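A Talk with the Author of Sezer

June 21, 1999

The man who wrote Sezer works out of a spare bedroom in Fluvville, and he was kind enough to give me most of an afternoon. Sezer, if you haven't tried it, is the little shareware program that sorts your music files and fixes their titles while you get on with something else.

"I had 630 songs on my drive and half of them were called Track 2," he told me, laughing. "I wrote the first version for myself, over a weekend, and then my brother wanted it, and then his whole office did."

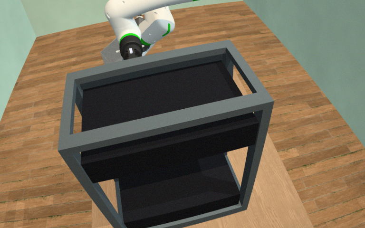
He sent it to Covovine, the download site, last August and went on vacation. When he got home there were 54 letters in his mailbox, nearly all of them polite, and he answered every one -- it took him until the leaves were down.

"People ask for the nicest things," he said. "One lady wanted bigger buttons for her father. Well, of course she can have bigger buttons!"
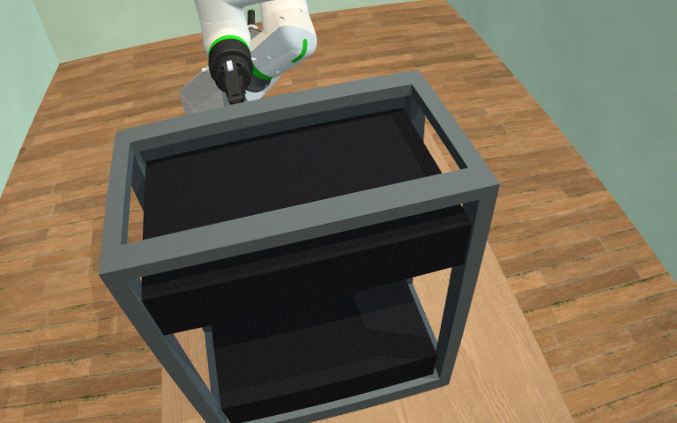 The next release will read playlists made by Ement, which his users have been begging for, and he promises it will be ready for the year 2000 with no trouble over dates. I asked whether the price would go up. He looked a bit hurt.

"No, no. You pay once and you're done. If I add something good, you get it too, and I'd feel funny doing it any other way."

He still answers his own mail, usually after supper, so be patient if you write to him.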